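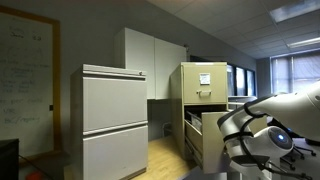

El archivador vertical beige, con el segundo cajón abierto, y el lateral gris de dos cajones.

Reordenación del archivo de la oficina
3 de agosto de 2005

Durante el mes de julio se revisó el contenido de los dos archivadores de la oficina. El inventario previo, preparado por Peiyu Hao, recogía 578 carpetas colgantes entre ambos muebles. De ellas, 191 correspondían a expedientes cerrados antes de 2000 y pasan al depósito de Antal, donde se conservarán en cajas numeradas. Otras 92 estaban duplicadas y se han dado de baja, previa comprobación de que la copia conservada tenía todas las hojas.

El reparto queda como sigue. El archivador vertical beige se reserva para expedientes de proveedores. En el cajón superior van los contratos vigentes, por orden alfabético de razón social; en el segundo, la correspondencia y los albaranes de Dasta y Drekia, por fecha, con lo más reciente delante. El archivador lateral gris contiene la documentación interna: arriba, formularios y actas; abajo, planos y material de formato grande que no admite carpeta colgante.
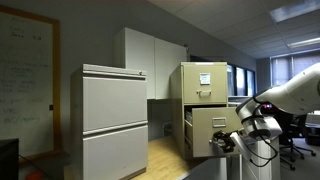 Las carpetas colgantes se colocan con la pestaña en el lado izquierdo. Las de pestaña central que queden en circulación se irán sustituyendo a medida que se abran para consulta. No se admiten carpetas sin rotular, ni siquiera de forma provisional. El rótulo lleva tres datos: código de serie, nombre del proveedor y año de apertura. Zixuan Feng tiene la plantilla de impresión y la lista de códigos.

Las tarjetas de los portaetiquetas se cambiarán cuando la nueva codificación esté cerrada. Hasta entonces sigue siendo válido el índice impreso, del que hay un ejemplar en el armario de pared.

Sobre el uso de los cajones: se abre uno cada vez y se empuja hasta el tope al terminar. Un cajón lleno y extendido desplaza el centro de gravedad del mueble hacia delante, y con dos abiertos el vertical puede volcar. Conviene cargar primero los niveles bajos y dejar en cada cajón un espacio libre de unos cuatro dedos para poder separar las carpetas sin doblarlas.
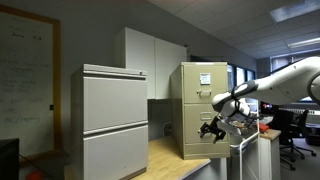
Para retirar un expediente se deja en su lugar una ficha de préstamo con nombre, fecha y código. El plazo es de cinco días laborables, renovable una vez. Los expedientes de Stevov están pendientes de clasificar y no se prestan por ahora; las consultas se hacen en la propia oficina, previo aviso a Guangming Cheng.

La llave del lateral gris la tiene Zsolt Tóth. La copia se ha entregado a Sang-wook Oh, a quien deben dirigirse también las incidencias con guías, tiradores o cerraduras.

Próxima revisión del índice: al cierre del trimestre. Las correcciones se anotan a lápiz en el ejemplar impreso, con iniciales.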